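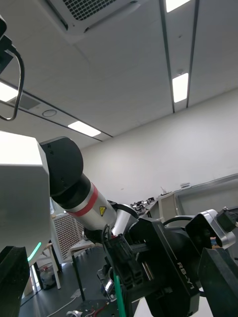 Progress report to the Govthorpe fund, second period

Hi all, and thanks for giving us the extra month. October was a bit of a scramble, but we have plenty to tell you!

The short version is that the robot is now doing real work on the small parts side at Girnerska, and the people who used to do that work are mostly doing something else (still with us, still on the same pay, as we promised in the application). It handles picking and kitting for the Ornthorpe order, which comes to 600 kits a week when things go well. They went well for 3 weeks. In the other one we lost most of two mornings to a tray that kept sliding, until one of the packers stuck a strip of rubber mat under it. I'd been busy writing an email to the supplier.

What has changed for people? The bench crew was four, all on picking. Now two of them check finished kits and handle the odd orders, one looks after the robot through the morning, and one has moved over to repairs, a job she'd been asking about for ages. Sore wrists come up a lot less at our morning catch-up. I haven't got proper numbers on that and I don't want to pretend I do, but it's what I hear.

Not everybody is happy. The afternoon crew feel they got the leftovers of the training, and they're right, we ran it all before lunch. We're repeating the whole thing for them next month, with the same hands-on time at the controls. There's also some grumbling that checking is duller than picking (you can't really chat while you do it), so we've started swapping people over at the 10:30 break. Too early to say if that helps.

The part I'm least pleased with is the handover to Brøndum. Their stock system still wants our kit counts typed in by hand, so somebody spends the end of every shift copying from one screen to another, and I'd really like that gone before the next report.

Money: we're 800 under on equipment and over on training by a little less than that. I'd like to move the difference across to pay for the afternoon sessions, if you're okay with it. A quick yes by email is fine.

Still to do: a written stop-and-restart sheet in plain words for every shift, a second set of trays, and a proper sit-down with the crew about what they want the robot to take on next. They already have a list, and label peeling is at the top of it.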